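Yellow bins come to the shared kitchens in Amham

2026-07-28

The residents of the Vainio building in Amham have new waste bins in their shared kitchens this month. The housing company Faltum has bought 112 bins of yellow plastic, and every kitchen in the house gets 2 of them. The old metal bins were heavy and difficult to wash, and many residents have complained about them since April.

The new model is round and has a wide rim. It is small enough to stand on the countertop while the bag is changed, so one does not need to bend down to the floor. Faltum recommends to use a thin bag which is clearly bigger than the bin. The extra plastic should be folded over the rim and hang down on the outside, then the bag stays in its place also when something heavy is thrown in.

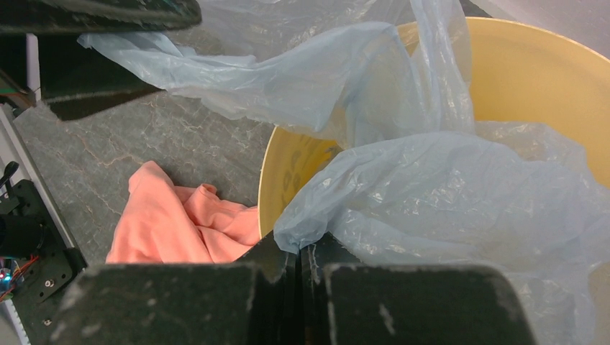

How to put in the bag

Open the bag completely before it goes into the bin, and push the bottom down with the hand. After this, pull the upper part over the rim, one side at a time. Wrinkles are not a problem. Please take away cloths and clothes from the counter first, as they easily get under the plastic.

Bags are free until the end of the year

The bags are delivered by Promance, and 2000 pieces are already in the storage room on the ground floor. Each kitchen can take one roll of 33 bags. When the roll is finished, a new one is given out at the office against the empty cardboard tube. From next year the price of the bags will be included in the monthly fee.

The old bins can be left beside the back door of the building. They must be empty and washed. Residents who want to keep an old bin for their own use should tell it to the office before the collection.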